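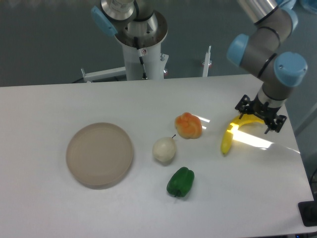 A robot arm with a banana in its gripper, at one of our test tables.

Participants wanted for our open day on Wed 27 November

Flirine is looking for 18 persons who want to take part in a demonstration of our table robots. The open day takes place in our hall in Prandberg, MacKinnon building, ground floor. You don't need any technical knowledge. We especially welcome people who have never stood near a robot before.

What you will do

You work at a table together with one of our staff. You say in your own words what the robot should pick up and where it should put it, for example a fruit onto a plate. Afterwards you fill in a short form about how clear the robot's movements were for you. The visit lasts 63 minutes, with a coffee in the middle. After this you are free to look at the other tables and ask questions – our engineers are there until the evening.

Who can apply

You are 18 or older and can stand for a longer time. Chairs are available, please tell us before if you need one. Spoken English is enough, it does not have to be perfect. Persons who already participated in September can unfortunately not be taken again.

What we offer

A voucher for our canteen, the travel cost inside Prandberg, and a tour through the Prustex workshop next door, where the grippers are repaired. The hall has almost 2000 square meters and is not strongly heated, so please bring a warm jacket. Closed shoes are required. Bags and coats stay in the lockers by the entrance.

How to apply

Write us a short message through the contact form on this page, with the reference number 431. Please mention your age, the language you speak best and whether you prefer morning or afternoon. We answer to every message – also when all places are taken – and we keep a waiting list.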